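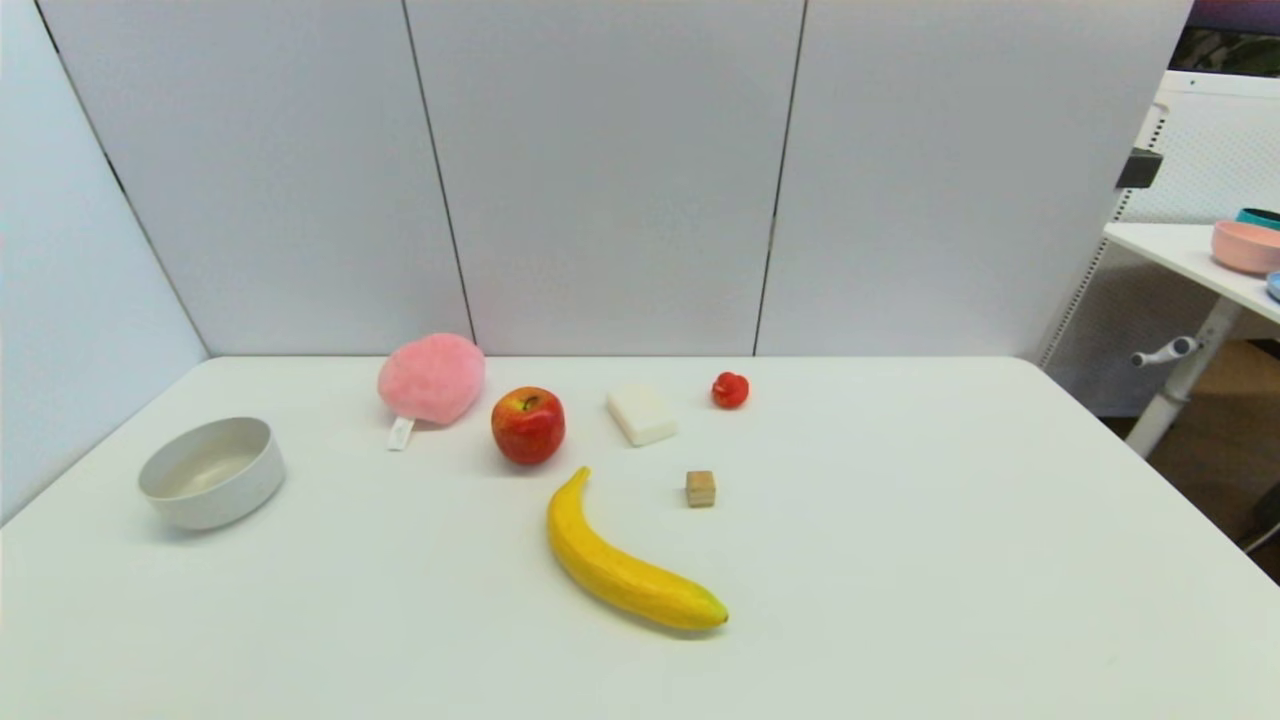 Is a new gripper worth buying if the old one still picks up most things?

Usually the old one can stay, at least until somebody has run both of them over the same objects and kept the failures in the tally.

The question keeps coming up because of the Stutetti fingers, which arrived in July with a data sheet that promises "universal grasping" in large type. We have read that phrase before. The Holloway two-finger unit we already own came with nearly the same words on its box, and it still can't be trusted with anything fluffy. So the bench group at Elberg asked for a straight comparison: same arm, same controller, same tabletop, same things to pick up, swap only the hand.

The set of objects is deliberately dull. A banana, an apple, a bowl, a small wooden cube, a pink fluffy thing and a few others, spread over a plain white table with plenty of space left between them. Vendors like to demo on a box of matching parts, and a box of matching parts tells you how the gripper does on matching parts. We wanted a curve, a hard edge, a shine and something with no edge worth speaking of, all in the same session.

We ran 229 attempts with the Stutetti and 229 with the Holloway, counting a grasp as good only if the object left the table, stayed up for 7 seconds and came down where it was told to. That last condition cost both units a lot. Plenty of clips on the web stop at the lift.

On the apple there was nothing between them. On the banana the Stutetti did better, and I'll give it that without arguing. The soft pads follow the curve and you don't have to be fussy about where along the fruit you close. The Holloway wants to be near the middle or the whole thing swings. For the wooden cube it went the other way. The soft pads fold around a small block and turn it a few degrees on the way up, so it gets put down crooked. If your job ends at "in the bin" you won't care. If your job is placing parts in a tray, you will care a great deal, and the data sheet is silent on the subject.

The bowl was mostly a story about approach angle. Both grippers can pinch a rim, and both missed it whenever the depth estimate was off. We logged those misses against the gripper in the first pass and then had to go back and split them out, which took an afternoon. Anyone comparing hands should decide before starting what counts as a camera miss. We didn't, and the first version of our table was unfair to both makers.

The fluffy one is where the new fingers were supposed to earn their price. They did lift it more often. They also kept hold of it after the release command often enough to be annoying, and a gripper that won't let go stops the line just as surely as one that won't grab. Slowing the opening helped a little. Plendum, who sell the controller, suggested a small shake at release. We tried that too, and it threw the thing off target.

Then there's the money. The soft pads are rated for 700 cycles before the maker wants you to look at them, and replacements come only in sets of 2. For a lab that's fine. For a cell running all day it means someone with a tool in their hand more often than the brochure suggests, and I haven't seen that time in anybody's payback sheet yet.

My own view is that we should keep the Holloway on the main arm and put the Stutetti on the spare for produce and soft goods. Others in the group are keener, and they may be right about the next version of the pads. I'd want to see the cube placed straight first.

Next up is the camera mount. We plan to repeat the bowl attempts with the depth camera moved closer to the wrist, using the Holloway only, so that for once we change a single thing at a time. Raw logs for both grippers, including the ones we re-sorted, are in the shared folder under "bench, July." If you have an object you think will embarrass either hand, leave it in the tray by the Elberg bench with a note saying what you expect to go wrong.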